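The Bed Is the Best Table in the House
What hotel rooms can teach anyone about hanging up clothes

Most people who travel for work own a method for packing. Far fewer own one for the first 20 minutes after the door closes behind them, when the shirt that was flat at home comes out of the bag looking like a paper sack. The usual answer is to drop it on the bed and deal with it in the morning.

The bed is the right place for it. It is wide, clean and padded, and in a good hotel it is the only surface long enough to take a shirt or a robe with the sleeves out. A desk is too narrow and usually has a kettle on it. The floor is the floor.

The Skirasine, a small hotel of the old-fashioned kind, has 80 rooms and a laundry that handles 400 pieces on a busy Friday. Its housekeeping notes give a full page to hanging a single garment, and almost all of that page is about what happens on the duvet before the hanger goes in.

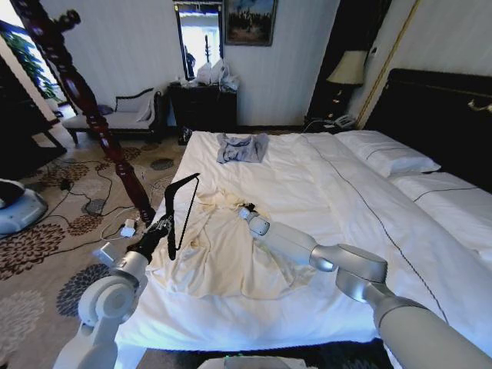

A thin black hanger and a cream garment still to be smoothed out. The gray-blue T-shirt waits farther up the bed.

The first rule in the notes is to work on one thing at a time. Everything else goes up toward the pillows, out of reach of the sleeves. A T-shirt can stay there as long as it likes; knits recover quickly and most of them are better off folded. Woven cotton and linen are the pieces that suffer, so they come first.

Lay the garment face up with the collar toward the headboard. Open all the buttons. Take hold of the hem at the two side seams and pull it toward you, then smooth from the middle out with the flat of the hand. Sharp creases will not come out this way, but the soft rumpling from a suitcase mostly does. Do the sleeves last.

Then the hanger. The common mistake is to hold the shirt up by the collar and push the hanger down through the neck, which stretches the collar band and leaves one shoulder riding higher than the other. With the garment flat and open, slide one end of the hanger into one shoulder, then the other, and bring the hook up through the collar. Fasten the top button and lift by the hook. 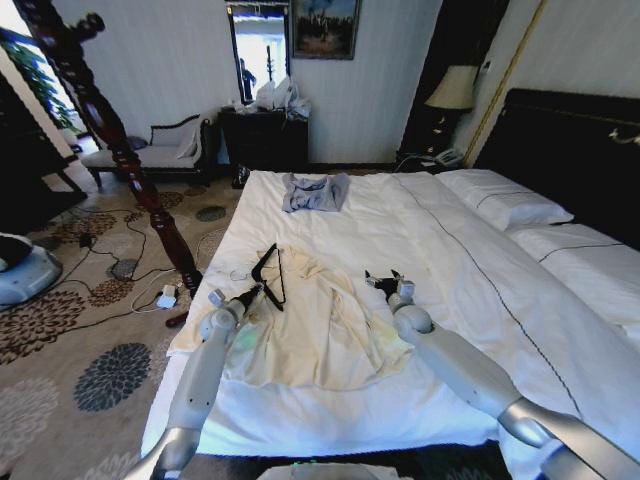
Working across the bed: the hanger comes in near the collar, with the shirt spread on the duvet.

Hangers themselves are worth a few words. Thin ones take up little room on the rail and go into a narrow neck without a fight. They are fine for a shirt that will be worn the next day. Over several weeks they can leave a small point in the shoulder of a soft fabric, and for a heavy robe they are a poor choice. Flalico, which supplies hangers to small hotels, sells both a slim model and a wide one, and the wide one costs more than twice as much. The Skirasine bought 295 of the wide ones last May and put them in the wardrobes for coats and robes. The slim ones stayed for everything else.

Pale clothes need more care than dark ones. Cream shows every fold, and under a bedside lamp it shows folds that daylight would forgive. Check it near the window before deciding it needs the iron. A night on the hanger in a bathroom that has just been used for a shower will do for light cotton. Linen will want pressing whatever you do, and people who wear linen generally know that already.

The duvet matters too. A plain white cover tells you at once if there is dust or lint on it, and a piped edge or a stitched line gives you something straight to set a hem against. Textured throws and bed runners should come off first – they catch on buttons, and they are washed less often than the sheets.

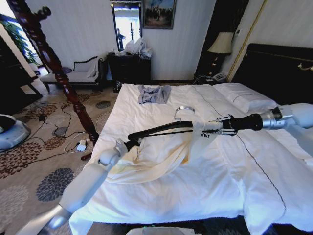 Tanner, writing in after we ran a short item on this in the spring, disagreed about the collar. Years of hanging shirts had taught the opposite lesson, the letter went: leave the top button alone, fasten the second one down, and the collar keeps its roll. Tanner also wanted it known that the Ludutum folding board, which we had been rude about, does a decent job on T-shirts.

We tried the second button for a week. On stiff collars it made no difference. On soft ones it was a little better, and the shirt stayed on the hanger just as well.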